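Does a Cut Really Need Stitches?
3 min read
December 9, 2021 - by the Kurinus Kids desk

People say skin heals itself, so why sew it? Fair question. Small cuts often do close without help. Long or deep ones may not, and a bandage can only hold so much.

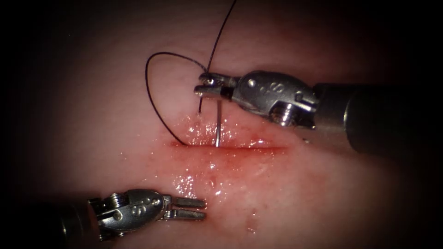
A stitch is just thread pulled through both sides of a cut to keep them together. The needle is curved so it can dip in and come back up. Does sewing make healing magic? No - your body still does the work. And be suspicious of anyone who promises no scar.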